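When to replace the rubber strips on compliant gripper fingers?

Asked in Grippers and end effectors, 3 replies

We run a small bench cell with ribbed fingers, orange flexible material, each with a black rubber strip on the gripping face. Parts are small printed pieces picked off a wooden bench top. The cell was set up by Gosselin and the handover sheet says only "inspect fingers regularly". At what point should the strips be replaced, and is there an accepted practice for recording it? Current count is 1,689 cycles on the present pair, no drops logged. Grip force is unchanged from the original settings.
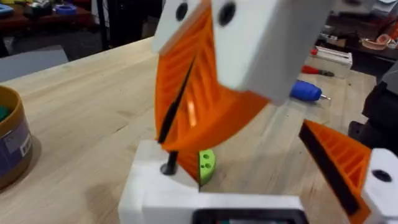 Marleny Ticona: The count on its own is of little use. Set an interval and write it down, then adjust it on evidence. We inspect every 800 cycles and replace on condition. Reject a strip if any edge has lifted, if the surface has gone shiny, or if a rib is cracked where it meets the wall. Replace both fingers together. A new strip facing a worn one pulls the part to one side on closing and the offset will show up at the place position.

Isolate the drive before touching the fingers. Pausing the program is not isolation. After refitting, check that the mounting screws are tight, run three slow closes with no part, then re-teach the closed position. Record the date, cycle count, finger batch and initials.

Also clear loose hand tools out of the reach of the arm before a run. This ought to be in your risk assessment already. If it is not, add it.

Dodent_user: we just change ours when stuff starts slipping. never had a problem

Akihiko Mizuno: Waiting for slip is acceptable only if a dropped part can do no harm and the cell detects the drop. Otherwise follow the interval method. I would add a pull test: grip a reference part at working force and pull with a spring gauge. Below 80 per cent of the figure taken when the strips were new, replace. Use the same reference part each time. Our Sketon sheet has a column for it, the older Jekside one does not.

Marked as solved in June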